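Ludaver floor guide, section 4: Your first shift with the hand-held grippers
By Aurelia Sârbu, November
Last updated: November

Right, you've done the safety talk and found the kettle, so let's get you set up. I wrote this after my own first month on the grippers, when I was still half convinced the arms were coming for my job. What changed for me is that I pack less and show more - you do the task by hand with the gripper, and the arms at Mustmont learn from the recording.

1. Sign a gripper out on the sheet and write its number next to your name.

2. Check the battery. It wants to read at least 85 per cent before you start.

3. Wipe the lens with the dry cloth. Not your sleeve, please!

4. Open and close the fingers a few times. If they stick, put the gripper on the repairs shelf and take another.

5. Start recording, then hold still until you hear the beep.

6. Do the job at your normal pace. I went far too slowly at first (I was trying to be neat) and Rigoberto Zepeda had to bin the lot.

Note: fumbles are fine. If you drop something, pick it up and carry on. Don't stop the recording.

Caution: keep your fingers clear of the hinge, and tie back long hair and lanyards before you bend over the work.

7. Take a break after every 25 minutes. Your wrist will thank you, and break time is paid the same as recording time.

8. At the end, dock the gripper and wait for the upload to reach 100 before you unplug anything. If it hangs at 98, leave it be and tell whoever is on the desk.

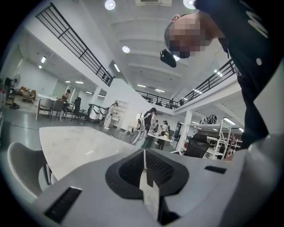
Crisóforo Zamudio read a draft of this and wanted it said that the pay grade ought to go up as well, seeing as we're now teaching the work on top of doing it. I've passed that on, and it's down for the next staff meeting.

9. Fill in the shift log before you go. One line will do, but do mention anything that felt awkward in the hand - the next lot of grips gets ordered from those notes.

Questions about this section: ask Aurelia at the Ludaver desk | © Ludaver | Back to top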